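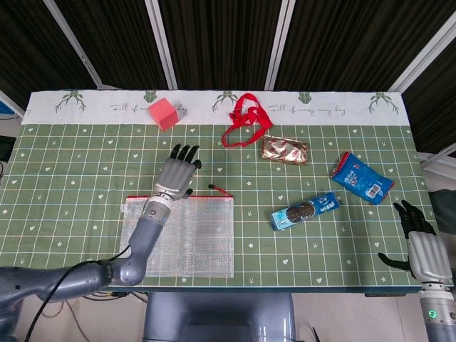
*The table for the pouch and snack test, both hands empty.*

## Is the Skostik hand kit good enough for soft packaging, or should I wait?

Hello everybody. I am evaluating the Skostik two-hand kit for our small packing demo. We have it on trial from Prelton until the end of April, and then I must say yes or no. The price in our offer is 3825 for the pair, with cables and the controller license, but without the arms.

The work we want from it is simple to explain. Take small things from the table, such as the gold packet, the blue snack bag or the cookie box, and put them in a mesh zipper pouch. After this, close the red zipper.

My results until now:

- Cookie box: good. I have almost no complaints.
- Foam cube: good, but the fingers press too much with the default setting.
- Snack bag: it depends very much on how the bag lies.
- Gold packet: bad. It is flat and the fingertips slide over it.
- Zipper: 8 successes in 57 tries.

I already changed the grip force from the default to the "delicate" profile. It helped with the cube, and for the zipper I saw no difference. Is this a limit of the hand, or am I doing something wrong? Also, does somebody know if the softer fingertips are included in the trial? The seller did not answer me since Monday.

— Montserrat Rivas

---

### Answer 1 (accepted)

We bought the same kit last year, so I can tell you what we learned. The zipper is mostly a problem of the thumb. In the default calibration the thumb meets the first finger a little too low, and a small pull tab escapes from between them. Open the calibration page, choose "pinch", and repeat it with a thin card between the fingertips. Our zipper result became much better, but it was never perfect.

For flat packets, do not try to pinch from above. Push the packet to the edge of the table with one hand and take it with the other. It is slower, but it works with the standard fingertips.

The softer fingertips are not in the trial. We paid for them separately. They wear out after 2000 grips in our use, so put this in your budget.

— Remedios Iglesias

### Answer 2

I would look at the Rorneo gripper before you pay so much. Two fingers only, but for boxes and bags you do not need five.

> **Comment from Montserrat Rivas:** Thank you, but we need to hold the pouch and pull the zipper, so I think two fingers are not enough for us. I will try the card calibration first.

### Answer 3

Same problem with Herrero hands. Did you find a solution?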